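About Sarkport Sail School

Small boats, cold water, patient people
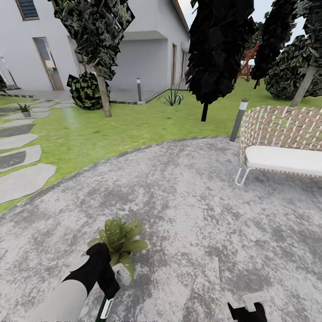 A potted plant over the patio, with the lawn and the white house behind.

Sarkport Sail School teaches adults to sail small boats. We do take teenagers if they ask nicely, but most of our students are grown people with jobs and knees, who have watched boats go by for years and finally decided to find out what all the rope is for.

The school was started by Pui-shan Ng, who learned to sail in a leaking plywood dinghy at Grutthorpe and has been suspicious of plywood ever since. She raced for a good many seasons, won less often than she remembers, and began teaching when a friend's husband asked for one lesson and came back for eleven. He now owns a bigger boat than she does. We try not to bring it up.

What we sail

Our teaching boats are open dinghies with a mainsail, a small jib and a centerboard that sticks when it feels like it. They are stable, slow to take offense, and wide enough that two people who have just met can change sides without becoming engaged. Once you can take one out, turn it around and bring it back to the dock at a speed the dock can live with, you move on to the single-handers, which are quicker and much less forgiving.

Then there is Vlad. Vlad is our keelboat, bought from a yard in Girkirham that seemed in a hurry to see him go. He has four berths, one of which is suitable for a person, and an outboard that likes to be asked twice. We use him for cruising weekends in the estuary, where you'll learn to anchor, read a chart, cook soup at an angle and sleep through halyards. Yes, we know boats are supposed to be "she." You haven't met him.

How the courses work

The beginner course is $475 and covers all your time on the water, the loan of a life jacket and spray top, and tea from an urn that predates the school. Classes are kept small, with an instructor in the boat until you'd prefer there wasn't one. A single refresher session runs 90 minutes and costs $65, and suits anyone who sailed at summer camp and has been telling people about it since.

You don't need to be fit, young or brave. You do need to be able to swim, and to own shoes you have stopped caring about. If there's too much wind we stay ashore and do knots. If there's no wind at all we go out anyway, drift past the harbor wall, and discuss the tide in a serious tone of voice.

We sail from early spring until December, when the boats come out of the water and Pui-shan spends the winter sanding things. Shore classes in navigation and basic rope work carry on through the cold months, indoors, with a heater that does its best.

Our record

We have now taught more than 1,000 people to sail. Some went on to race, a few crossed oceans, and one bought the boat that used to belong to us and sends photographs of how nice it looks these days. A good number come back every season for the same refresher and the same tea, and we're glad to have them.

Visiting us

The school is at the far end of the Sarkport waterfront, past the fuel dock and before the road gives up. Parking is free and slightly tidal, so please read the sign. If the office is locked we're on the water, and you can leave a note under the door or wave from the slipway. Somebody will wave back, though it may be a while before they can do anything about it.

Page last updated 08/08/2022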